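Robot Learning for Surgery, handout 7
Learning to suture from demonstration
Notes revised Apr 5, 2021

Last time we let a policy push a block across a table and felt clever about it. Thread is less forgiving. It sags, crosses itself, hides behind a jaw and has no pose worth writing down.

The method we follow is Clirkero. It takes endoscope video and arm positions, and predicts the next short chunk of motion for both arms. Training used 1,149 recorded demonstrations, cut by hand into 2,727 segments (reach, drive, pull, wrap, cinch). Whoever did the cutting has our sympathy.

Two points the slides skate over.

1. Actions are relative to the gripper. Cable-driven wrists report where they think they are, and they are optimists. Absolute targets carry that error straight into the tissue. Relative ones let the camera argue back.

2. Success is scored per segment. A policy that manages each step 99 times in 100 sounds ready for the clinic until you chain 15 of them, at which point it finishes the job 86% of the time. This assumes the failures are independent. They are not: a bad pull makes a bad wrap.

For the lab: retrain on the Wostov set with the segment labels removed, then compare. Expect the pull to suffer most. Slack thread looks much like taut thread to a small network, and to a tired student.

Reading: the Wovus report, sections 2 and 4. Skip section 3, as its authors should have.

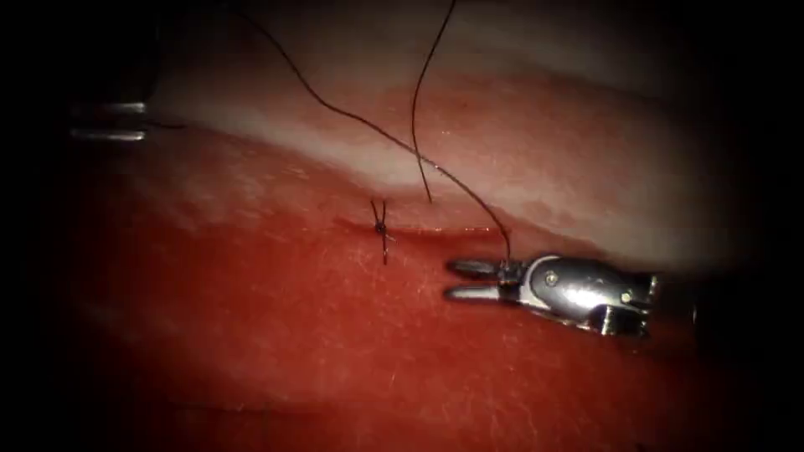
Fig. 1. Tied knot on the incision, left of the open jaws, with two threads trailing above.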